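Open Day

Print this page | E-mail this story

Nine on the dot and already a line outside Greltomer. Saturday. I had not meant to go. My sister's kid wanted to, then the kid had a fever, and I had the two tickets in my coat and the car was running anyway.

So. Carkthorpe, the old bottling road, a building I used to know as something else. Badge on a string. Coffee in a paper cup, too hot, carried it the whole time and never drank it. A young woman with a clicker told us where to stand. Yellow tape. Please keep behind the tape, please keep your phones on silent, the arm doesn't mind but the engineers do. People laughed more than it deserved.

I built computers for nineteen years. Firkmont, second floor, bench 6 by the window. I don't tell people that at parties. Thumbs like leather from the clips, a scar on the left one from a case edge in my first week. When Firkmont closed they gave us each a screwdriver in a box with a ribbon on it. I still have the ribbon, couldn't tell you why.

And then the tape, and the tower on its side with its lid off, and the black fingers going down in between the slots. 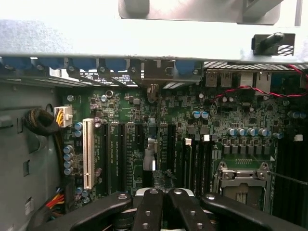 Does it know when it's pushing too hard, somebody behind me asked.

The young woman said it did, mostly. Said mostly and then looked as if she wanted it back. There was a number on the wall, how much push it was allowed, and it went up and down and I tried to watch both, the number and the fingers, and couldn't. You pick one. I picked the fingers.

Slow. That was the first thing. I kept wanting to reach over. You get it square, you feel for the seat, you lean, done, next. This thing went down, stopped, came up the width of a fingernail, thought about it. Down again. I was leaning. I noticed I was leaning, the tape was pressed into my stomach. A man next to me was leaning too. I looked at his thumbs. Ordinary thumbs.

They called it Myung, the system, it was printed on all the badges. They were on attempt 125 that month, the young woman said, and they wrote down every one, the bad ones most of all. I liked that. At Firkmont the bad ones went in a bin and the bin went in the freight elevator and you did not discuss the bin.

Then a pause for the tray. Parts waiting in it the way I used to lay them out on a towel, drive standing up, chip in its square, memory lying flat underneath. Same order almost. My towel was green. I wanted to tell someone about the towel and there was only the man with the thumbs.

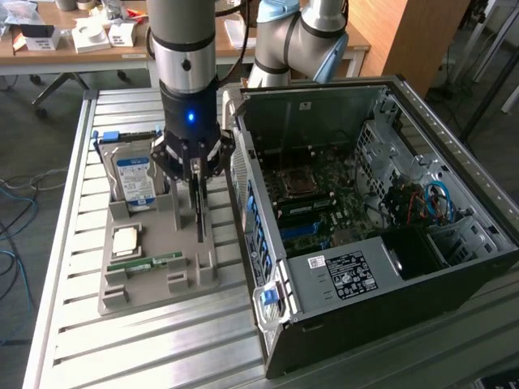 I'd be bored out of my skull doing that all day, he said, so good luck to it.

I said I wasn't bored. Came out louder then I meant. He said sorry, and I said no, no, and then we both had to look at the robot very hard.

But I wasn't. Was I? Some days. There was a radio. There was the window, and a crane over by the river that went up one spring and came down two springs later and I saw both. There was the woman on the next bench who hummed, and when she had a memory stick that wouldn't seat she stopped humming, and you'd hear it. The whole row would hear it, the not humming. And then the click, and she'd start again right in the middle of the tune.

No hum on this one. Fans in the ceiling. Somebody's kid asking for juice.

The young woman asked were there any questions. I put my hand up, God knows why, the hand with the coffee in it. Coffee on my sleeve. I said what do you do when it won't go in. She said it backs off and tries a different angle. I said and if it still won't. She said then it stops and one of us comes over.

Who comes over, I said.

She pointed at herself. She had a bandage on her thumb, left one, pretty fresh. I held mine up. Don't know if she saw what I meant by it, it was a long way across teh tape and there was a whole school group coming in behind us by then, shoving.

They moved us along. I let them go around me. The arm was over the case again, bent at the elbow like anyone working on something low down, and I thought, stand closer, you'll hurt your back. 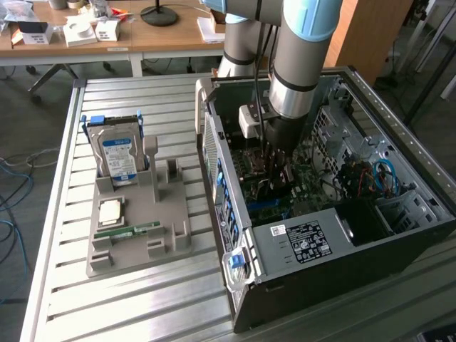

One more, I told myself, one more try and then the car, the meter was up at noon. It went down. The engineers had quit talking. The school group had quit shoving, even. Down, and stop, and up a little.

Left, I said. Not out loud. Go left a hair.

And I stood there in my wet sleeve, humming.

Print this page | E-mail this story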